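Home | Products | Services | News | Careers | Contact

Print this page | E-mail this page

PRESS RELEASE

Rengifo Opens Equipment Planning Service for Two-Arm Robot Workstations

Fixed-price review covers bench, arms, tooling, spares and running costs before a purchase order is signed

URACH, 24 March 2023 – Rengifo, a supplier of light automation equipment, today opened a planning service for companies and schools that intend to buy their first two-arm robot workstation. The service is called Mela. It gives a buyer a written equipment list, a floor plan and a budget for the first two years of use.

Mela is sold separately from Rengifo's hardware. A customer may take the finished plan to any supplier. The fee is credited in full if the customer orders a workstation from Rengifo within 100 days of receiving the plan.

The company began work on the service after going through its own quote requests. Of 404 requests received over two years, most named a model of robot arm and a delivery date and gave no details on the bench, the grippers, the power supply or the people who would run the equipment. Those items were usually added later as change orders. Customers told the sales office that the later orders were harder to get approved than the first one.

"A purchasing department can work with a large number," the company said. "It has a much harder time with a number that changes four times after the budget closes. We would like buyers to see the whole cost in one document."

What the plan includes

Each Mela plan starts with a questionnaire and a site visit. A Rengifo planner measures the room, checks the outlets and the load rating of the floor or bench, and asks for a list of the objects the arms will handle, with sizes and weights. The planner then writes up the following:

- arms, mounts, controllers and cables
- grippers and fingertip pads, with a replacement schedule
- work surfaces, including disposable coverings and marking tape
- spare parts to be kept on site
- training hours for operators
- service visits and software fees, by year

Prices for items Rengifo does not sell are taken from public price lists and dated, so the customer can check them again before ordering.

Plans are delivered 14 working days after the site visit. Rooms larger than 200 square meters, or sites with more than three workstations, are quoted separately.

Trial bench in Urach

Customers who are not sure which gripper they need can book time on a trial bench at the Urach office. The work there is kept simple on purpose. Sorting and placing tasks use cheap everyday items such as felt-tip markers and a mesh cup, and the surface is brown kraft paper marked off with blue painter's tape. A buyer can bring a box of the parts handled in its own plant and try those as well. 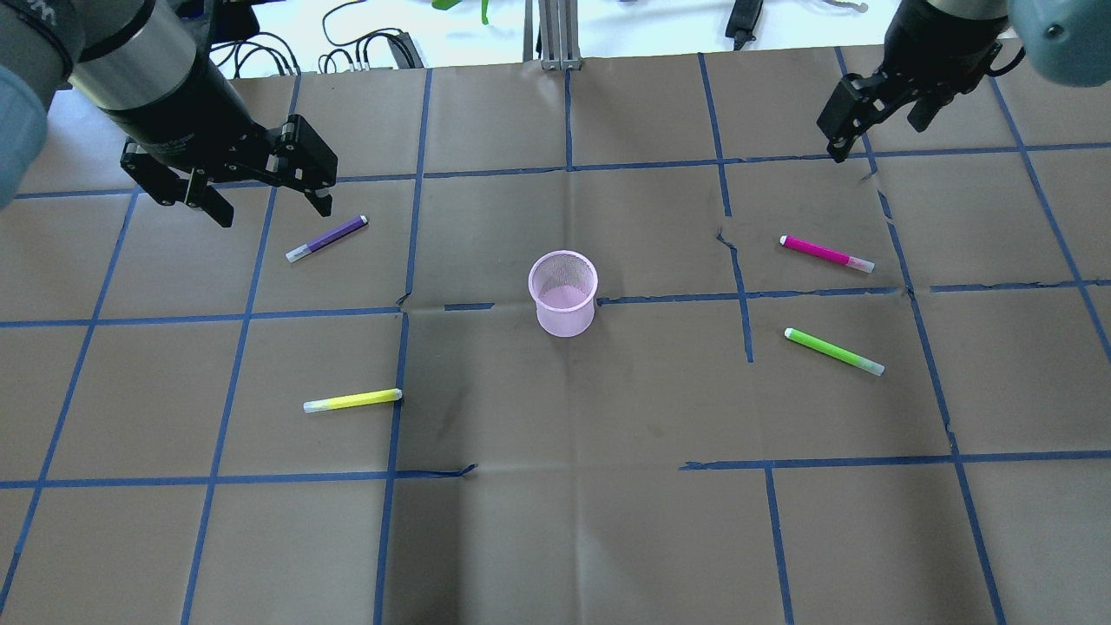

Trial time is booked in half-day blocks. One block is included in the price of a plan, and further blocks can be added when the site visit is scheduled. A Rengifo technician is present for the full block. Customers receive written notes on the grips tried and the changes made to the tooling.

The company advises buyers to hold the trial before fixing the budget. Finger length and pad material affect the price of the tooling, and both are difficult to choose from a catalog. Table height and the spacing between the arms also affect which objects both arms can reach. Changing the spacing after the mounts have been drilled means buying a new base plate.

First customer

The first Mela plan was completed in February for Istby, a packaging and kitting firm that was preparing to replace two hand-packing tables. Istby had set aside money for two workstations. After the review it chose to buy one this year, with a full set of spares and a second set of grippers, and to decide on the other at its next budget round.

"We had the arms in the budget and very little else," Istby said in a statement. "The plan moved money from the second station into training and parts. Our finance office signed it without sending it back."

Istby's workstation has been ordered and is to be installed this summer. Its plan will be updated after installation with the actual costs, and the planners will use the figures to check their estimates for later customers. Updates of this kind are included for every customer who agrees to share invoices.

Availability

Mela can be ordered now. Site visits are offered within one day's drive of Urach. Customers farther away can send measurements and photographs using a form supplied by Rengifo, at a lower fee. Schools and training centers pay the lower fee in all cases.

Order forms, a sample plan with prices removed and the site questionnaire are available from the Rengifo sales office.

About Rengifo

Rengifo supplies and services robot arms, grippers, benches and controllers for light assembly, packing and teaching. The company is based in Urach.

Press contact: Rengifo Press Office, Urach

Contact | Copyright 2023 Rengifo. All rights reserved. | Back to top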